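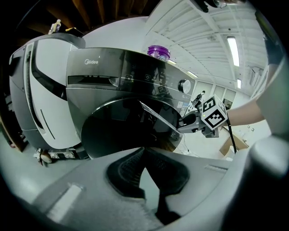
Final report – appliance task segmentation from gripper demos
by Makis Pappas
June

Project: Sodine (our name for the tooling, not the dataset)
Course: Robot Software Lab, supervised by Dr. Petridis

1. What we wanted

Take raw demos recorded with the hand-held grippers and cut them automatically into steps: approach, grasp, pull, release. Last year's group did this by hand and it ate most of their semester. Our goal was a tool that proposes the cuts and a person just fixes them. Target task was washing machine doors and detergent drawers. Training the policy itself was out of scope, the Davis team is doing that with our output.

2. Setup

Two grippers, fisheye camera on each. Cube markers with printed fiducials on the grippers for pose. Front-loading washer (Midea, dark grey, touch panel plus a round knob). We recorded 270 demos total. 26 thrown out for broken timestamps, so 244 usable.

Code is Python, one repo. Pipeline:

- sync.py lines up the two video streams
- undist.py fisheye calibration, keeps the original frames too
- pose.py marker detection and pose, writes one file per demo
- cut.py proposes segment boundaries
- Hosetano – small web viewer for fixing the boundaries

3. Pose tracking

This took way longer than planned. First version undistorted the whole image and then ran the marker detector. Bad idea near the rim, the corners get stretched and the detector either misses or returns a pose that flips between two solutions. Second version detects in the raw fisheye image and only undistorts the corner points. Much better and also faster.

Flipping still happens when only one face of the cube is visible. We keep both candidate poses and pick the one closer to the last good pose. If nothing is detected for more than 9 frames we mark a gap and don't interpolate. Earlier we interpolated everything, which made very smooth and very wrong trajectories.

Dark door glass is annoying. Reflections in it sometimes gave a false marker, usually for a frame or two. Fixed with a minimum size check and by rejecting any marker ID we didnt print.

4. Segmentation

cut.py uses gripper opening width, gripper speed and the distance between the two grippers. No learning. We tried a small network on top but with this few labels it was worse than thresholds, so it's in the branch "old_net" and not in main.

Rules in short: boundary when the width changes quickly and then stays flat, or when speed drops near zero and picks up again. Boundaries too close together get merged. All thresholds are in one config file, please do not hardcode them again (looking at myself here).

Drawer demos come out well. Door demos less so – people pull, pause, change their grip, pull again, and the tool calls that two tasks. We added a "regrasp" label in Hosetano so you can join them with one key.

5. Viewer

Shows both videos, the width curve and the cuts. Drag a cut to move it. Saves a json next to the demo. It loads at most 2000 frames at once, longer demos get paged. Paging has a bug where the last cut on a page can't be dragged accross to the next one. Workaround: delete it and add a new one on the next page.

6. Problems / not done

- Calibration is per camera and the file names are easy to mix up. We lost two afternoons to this.
- No automatic check that both grippers use the same clock. Look at the sync plot before labeling!
- cut.py doesn't know which hand is doing the work. For door demos it should probably ignore the idle one.
- Unit tests exist for sync and pose only.
- Didn't get to compare labeling time against last year properly, they never logged theirs.

7. For whoever continues

Start with the README in the repo root, the one in /docs is outdated. Run pose.py on one demo first and look at the overlay before doing the whole batch. Petridis has write access to the storage and can add you. Config for the thresholds is cut_main.yaml, cut_test.yaml is just for the tests.

Contact: Makis Pappas, Robot Software Lab | © Sodine student project | Back to top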